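4.5 Checking the wrist camera view

Do this check after fitting the Flirier gripper and before teaching the first pick. The arm must be in the HOME position with the motors on.

1. Open the Stulla control panel and select Tools, then Wrist Camera.

2. Enter the access code 2226 if the panel asks for it.

3. Lower the arm over the work table with the jog keys. Stop when the height readout shows 349.

4. Place the items you plan to handle on the table. Leave clear space under the gripper.

5. Look at the live view. Both fingers should show at the bottom, one on each side, with open table between them.
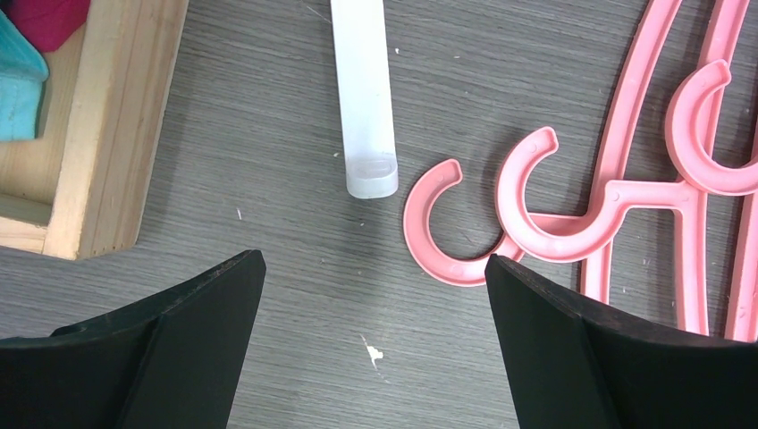 Figure 4-5. Live view with fingers open. Tray with fabric at left, white tube at top center, pink hangers at right.

6. If one finger is missing from the view, loosen the two camera bracket screws, turn the bracket until both fingers show, and tighten the screws again.

7. Press Save View. The panel returns to the Tools page.

Note: Small specks on the table do not affect this check. Wipe the table before running Auto Find, which can mistake light marks for parts.

Note: Hangers and other open shapes that overlap should be spread apart before teaching. In Figure 4-5 the right fingertip overlaps a hanger hook. Jog the arm clear of the hook before you lower it any further.

CAUTION: Keep hands off the table while the arm is being jogged. Press Hold on the panel before moving any item.

If the live view stays black, see Section 5, Camera Faults.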